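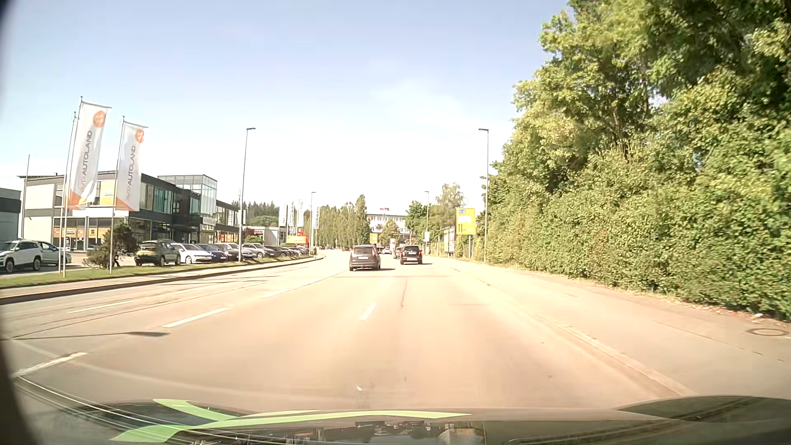

On the road with the Kireo kit, mid-morning.

Short one this month, deadline was noon. The Kireo add-on camera kit from Vunent - the one a lot of you asked about in July - is out on loan and we've had it on public roads. It's a perception and logging kit for automated driving work. Doesn't steer, doesn't brake. Records, labels, hands you clean data at the end of the drive.

Setup took 18 minutes once we found the right bracket. Menus are a mess. Lane tracking is the good part, worn paint included. Storage holds up to 300 minutes before you swap drives. Turn lanes and hatched medians need the newer map pack, wich is sold seperately.

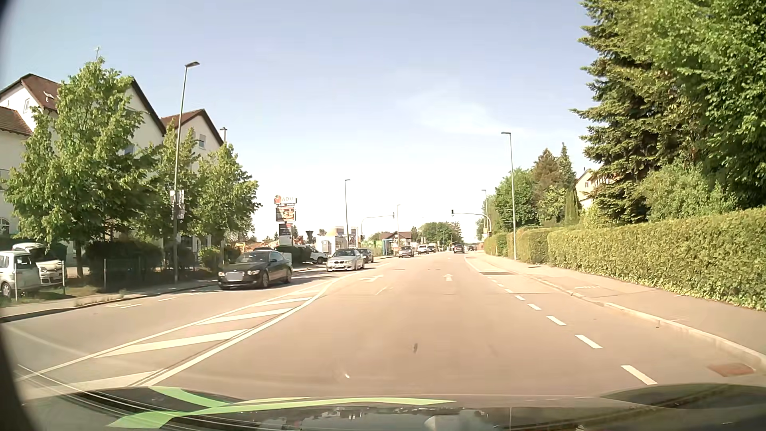 Xolani Jacobs wrote in to say the map pack is overpriced and that Trorow's older kit did the same job with free updates. Fair point. Trorow stopped shipping theirs though, and used ones are hard to find.

Plate blurring is on by default. Leave it on. Police vehicles get their own class in the labels, vans too, and you can filter by either one after the drive.

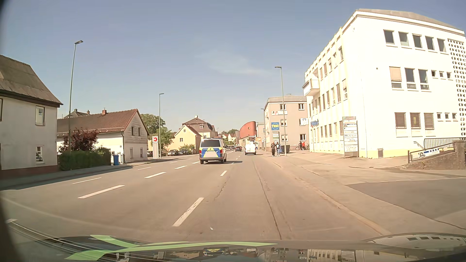
Exports go straight into Kekana, no converter needed. Loan slots are 60 days, one per team. Ask Sem Dekker, and say which mount you have - roof or windshield.

Search this site Go
Last updated: July
Contact | Copyright Vunent User News | Back to top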